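About Mestari

Mestari is a small cooking school and kitchen repair workshop. We teach people to cook with the pots they already have at home, and we help them to keep those pots in use for many years. We started with one evening course in September, in a rented room behind a bakery, with 8 students and two stoves. Today we have a bigger kitchen, a workshop next door, and a library of old cookbooks which anyone may come and read.

The name means "master" in Finnish. We did not choose it to say that we are masters. In the old trades you became a master after many years of work with your hands, and we like to remember this when a sauce goes wrong.

What we teach

Our main subject is slow cooking: soups, stews, beans, grains, and everything else that wants a closed pot and a low flame. Most of our courses take place in the evening and last for six weeks. The first two weeks are about heat and water only. Students sometimes find this strange, as they came to learn recipes. But a person who understands how steam moves inside a pot can cook from any book, and a person who doesn't will burn the rice in an expensive pan as easily as in a cheap one.

After this we go on to broth, then to beans and lentils, then to meat with bones. In the last week each student cooks one full meal for the others. There is no exam. We give a short written comment to everyone, and we eat together at the long table.

We keep the groups small. If a course is full, please write your name on the waiting list, because places become free more often than people expect.

The workshop

In the workshop we look after handles, knobs, seals and lids. A pot with a loose handle is often thrown away, although the repair takes a few minutes and one screw. You may bring up to three pieces at one time. We look at them together with you, and we tell you the price before we begin any work. If the repair would cost more than the pot is worth, we say so.

Lids are our special interest. They get lost when people move house, they crack, or they stay behind when the pot is gone. Over the years we have collected more than 1,000 of them, sorted by diameter on open shelves. It is the part of the house which visitors like best. Bring your pot with you when you come to look for a lid, and please measure on the inside of the edge. 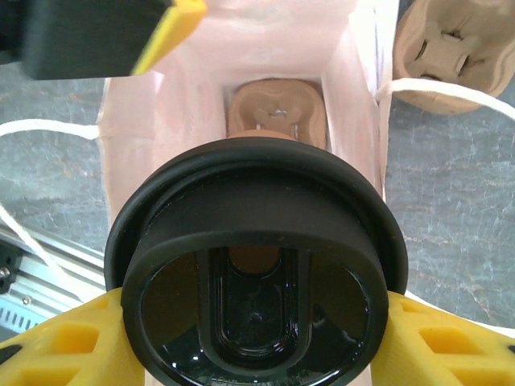
Our partners

We work together with two other small firms. Orkia supplies our dry goods, mostly beans, barley and buckwheat, and they answer our many questions about the harvest with great patience. Sriwong is a family restaurant two streets away. Their kitchen gives our Thai soup course every spring, and it is always the first one to be full.

From Dukora, a neighborhood project for shared tools, we have learned how to lend things. With their help we opened our own lending shelf, where you can borrow a large stockpot, a bean pot or a fish kettle for one week. It is useful for weddings and big birthdays — nobody needs to own a pot for forty liters of soup. A deposit is asked, and you get it back when the pot comes home clean. 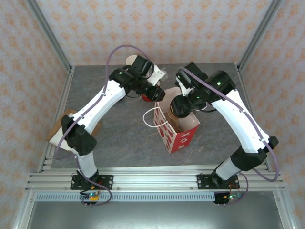 The lending shelf now has 300 members. Membership is for one year, and it includes the library and one free repair. You can also give a membership to another person. In this case we need only the name and an address, and we send the card by post.

How we are organized

Mestari is owned by the people who work in it. Decisions about money are made together, twice a year, and the accounts are open to all members. We do not take advertising from pot makers and we do not sell new pots. People ask us often which brand they should buy, and our answer is usually to cook first for some months with what is in the cupboard.

We keep the course fees as low as we can. For students and for people without work there are two reduced places in every group. You do not have to bring any proof, just tell us when you register.

Visiting us

The workshop is open on weekday afternoons and the library on Saturday mornings. The entrance is through the yard, at door 404, and there is a bell on the left side. The yard has cobblestones, so if you carry something heavy, please call from the street and we come out with the cart.

For questions about courses, write to the office. We are a small team and in the cooking weeks an answer can take a few days.

This page was last updated on Friday, May 22, 2020.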